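3.2 Einrichtung und Pflege des Handgreifers

Für die Aufnahmen in Wohnungen wurde durchgehend derselbe handgehaltene Greifer benutzt, intern Koto genannt. Zwei Finger, Gelenkarme links und rechts, keine eigene Stromversorgung am Kopf. Bedienung mit einer Hand, Wechsel zwischen den Personen nach jeder Sitzung. Der Aufbau folgt im wesentlichen dem Bericht von Witkowska, Abweichungen sind unten genannt.

Vor jeder Sitzung: Nullstellung prüfen, Finger einmal ganz öffnen und schließen, Schrauben an den Gelenken nachziehen. Öffnungsweite am Anschlag 90 mm, bei Werten darunter wurde neu justiert. Das Nachziehen war in der ersten Fassung des Protokolls nicht vorgesehen. Im Februar lief der rechte Arm dann mit merklichem Spiel, zwei Sitzungen mussten verworfen werden. Seitdem fester Punkt auf der Liste.

Die Fingerbeläge haben eine feine Kreuzstruktur und setzen sich mit Staub und Seifenresten zu, in Bädern und Fluren schneller als in der Küche. Reinigung mit einer weichen Bürste und klarem Wasser, danach abtupfen. Kein Alkohol – der Belag wird davon hart. Tausch nach 54 Sitzungen oder sobald die Struktur in der Mitte glatt ist. Behälter mit gerundeter Oberseite (Abb. 6) sind dafür der beste Prüffall: rutscht so ein Behälter beim Kippen, ist der Belag fällig. Mit Schachteln oder Stoff merkt man es zu spät.

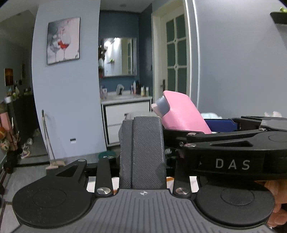 Abb. 6: Handgreifer an einem rosa Behälter mit grauer Kappe, Wohnumgebung mit Blick ins Bad. Vorne der graue Fingerbelag, sichtbare Schraubenköpfe an Gelenken und Backenarm.

3.3 Justage nach Belagwechsel

Nach jedem Wechsel muss die Fingerstellung neu eingemessen werden. Ablauf: Belag aufsetzen, Schrauben nur handfest, Greifer leer schließen, Spalt kontrollieren, erst dann anziehen. Reihenfolge ist wichtig, bei umgekehrtem Vorgehen verkantet der Belag und steht oben ab. Zeitbedarf etwa 6 Minuten, mit etwas Übung weniger. Lehre und Schlüssel liegen im Koffer, sonst wird kein Werkzeug gebraucht.

Spalt über 2 mm gilt als Fehler. Ursache fast immer ein verbogener Gelenkarm, selten der Belag selber. Gebogene Arme wurden nicht gerichtet sondern ersetzt; Ersatzteile kamen von Stilley, Lieferzeit schwankend. Ein kompletter Satz Arme lag deshalb immer bereit.

Offen bleibt der Verschleiß der Lagerstellen. Hier fehlen uns Messwerte, das Spiel wurde nur von Hand beurteilt und je nach Person unterschiedlich streng. Für die Auswertung in Abschnitt 4 spielt das eine kleine Rolle – die Öffnungsweite wird ja vor jeder Sitzung neu gesetzt –, für den Dauerbetrieb müsste man es nachhohlen.

Arbeitsgruppe Worum · Kontakt über das Sekretariat · Stand 8. September · Alle Rechte vorbehalten · Nach oben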